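¿Pueden ya las máquinas hacer las tareas de casa y del taller?

Lectura para tercer ciclo de primaria. Tiempo de lectura: dos recreos cortos o uno largo.

Un robot es una máquina que recibe información del exterior, la procesa y mueve algo. Un lavavajillas recibe muy poca información: sabe si la puerta está cerrada y a qué temperatura está el agua. Por eso no recoge la mesa. Un brazo robótico con cámara recibe bastante más, pero eso no quiere decir que entienda todo lo que tiene delante.

Los ingenieros dividen las tareas en dos grupos. En las tareas repetidas, el objeto está siempre en el mismo sitio y tiene siempre la misma forma. Poner tapones en botellas es una de ellas. En las tareas variables, el objeto cambia. Doblar una camiseta es variable: la camiseta nunca cae dos veces igual sobre la cama. Las máquinas hacen bien las primeras desde hace décadas. Las segundas todavía les cuestan.

Montar o reparar un ordenador queda entre los dos grupos. Las piezas son rígidas y tienen medidas exactas, lo cual ayuda. Pero dentro de la caja hay cables blandos que se doblan de cualquier manera, y hay piezas que se estropean si se empujan mal.
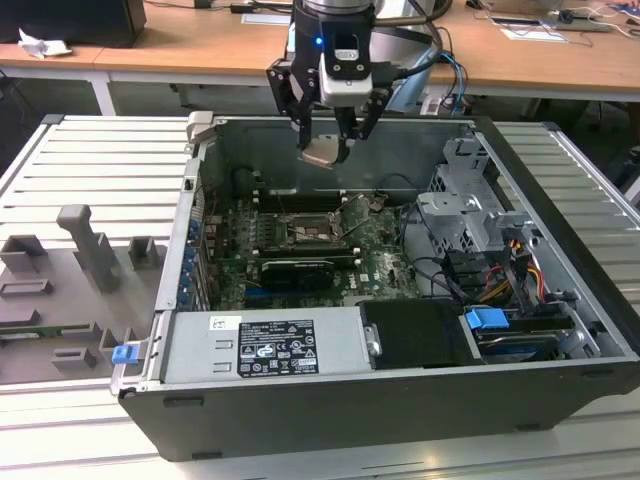 Un ordenador de sobremesa abierto y tumbado, con la pinza del robot sobre su interior.

La placa verde se llama placa base. A ella se conectan las demás piezas: la memoria, las tarjetas y el procesador, que hace los cálculos. El procesador va en un hueco cuadrado llamado zócalo. El zócalo tiene un marco metálico y una palanca. Para colocar el procesador hay que seguir un orden:

1. Levantar la palanca y abrir el marco.
2. Girar el procesador hasta que sus marcas coincidan con las del zócalo.
3. Bajarlo recto, sin arrastrarlo.
4. Cerrar el marco y bajar la palanca.

El paso 3 es el difícil. Una persona nota con los dedos si la pieza ha encajado o si está torcida. Una pinza no nota nada, salvo que lleve sensores de fuerza. Con una cámara puede ver la pieza, pero la propia pinza tapa a veces lo que hay que mirar.
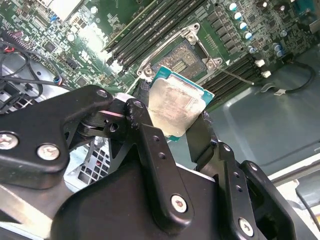 Clisus · Taller de Robótica · Páginas para escolares

El procesador es la pieza plateada con el borde verde azulado. La pinza lo tiene sujeto, inclinado, cerca del zócalo abierto. Dentro del zócalo se ven muchos contactos dorados muy pequeños. Cada uno lleva electricidad o datos a un punto concreto del procesador, y si uno se dobla, el ordenador puede no arrancar.

Una pieza sujeta en diagonal no se puede bajar así. El programa tiene que calcular el ángulo, girar la muñeca del robot y volver a comprobar la posición. Una persona lo hace sin pensar — el robot necesita instrucciones o ejemplos para cada corrección.

¿Cómo aprende un robot?

Hay 2 métodos principales. En el primero, alguien escribe todos los movimientos. Es preciso, pero si la caja se desplaza un poco, el movimiento falla. En el segundo, el robot recibe muchas demostraciones y un programa busca lo que tienen en común. Con 100 demostraciones puede aprender un movimiento sencillo. Con 700 suele soportar mejor los cambios de posición. Para una tarea con varios pasos, en nuestro taller de Tasville calculamos 3,000, y aun así hay que vigilarlo.

¿Y en casa?

Una cocina es más complicada que una mesa de trabajo. En la mesa se pueden fijar soportes para que cada pieza espere en un lugar conocido. En una cocina los vasos cambian de armario y el suelo puede estar mojado. Los robots aspiradores funcionan porque su tarea es sencilla: recorrer el suelo y esquivar obstáculos. Si encuentran un calcetín, lo empujan o se atascan. Recogerlo ya es otro problema.

Respuesta corta a la pregunta del título: algunas tareas sí, muchas a medias y otras todavía no.

Palabras nuevas

Pinza: mano del robot. La más común tiene dos dedos.
Zócalo: hueco donde se coloca el procesador.
Sensor de fuerza: pieza que mide cuánto se empuja.
Demostración: ejemplo completo de una tarea, grabado para que el robot aprenda.

Actividad

Escribe las instrucciones para meter una llave en una cerradura. Dáselas a un compañero con los ojos cerrados — debe hacer solo lo que pone en el papel. Apunta en qué paso se detiene, corrige esa frase y repite la prueba con otro compañero.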